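So the January budget is up on the fridge again, and this time I've broken it into what we need before we order any arms and what can wait. Harish Rajput wanted everything in one order. I said no, we're running the simulator until we know which gripper we're paying for.

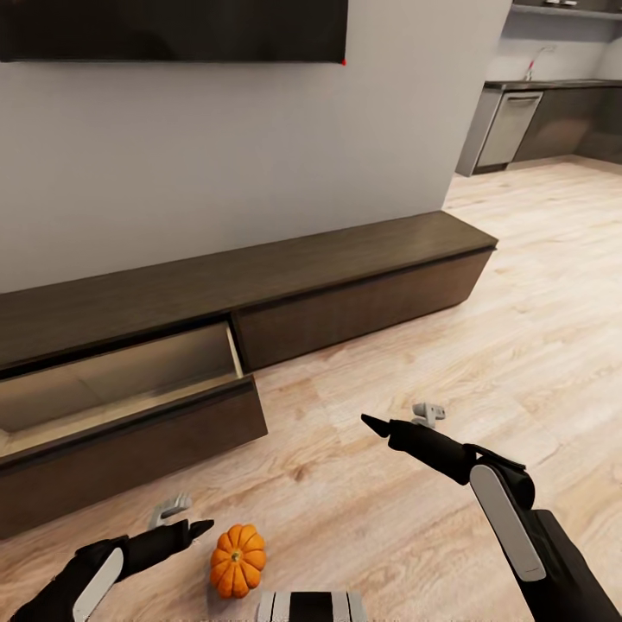

The two quotes I've got are from Tudard and Wosirden. Tudard is $700 cheaper on the pair, but they charge another $400 for spare fingers and the freight from Căpraru is on top. Wosirden throws the fingers in. Guess which one Harish had circled!

I've also put in a line for a better graphics card, up to $100 a month if we rent – buying one would eat the whole mounting budget.

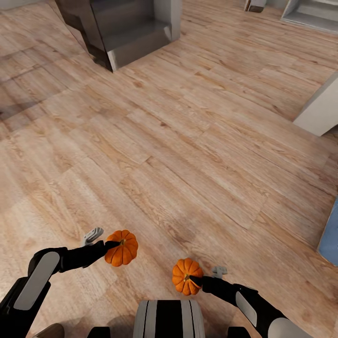 Rajkumari Pandey reckons we should skip wrist cameras for the first year. I went back and forth on that one all through dinner (sorry, everyone) and I've left them in. If something has to go it'll be the fancy Tostik case, which is just a box with foam in it and costs more than my first car did.

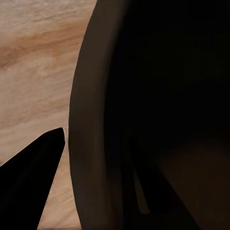 Close-up from the simulator: black gripper finger, pale wood, big dark brown vessel.

Still to price: a power supply, a decent emergency stop, and a bench that doesn't wobble. Mine's from 1965 and it's had a good run.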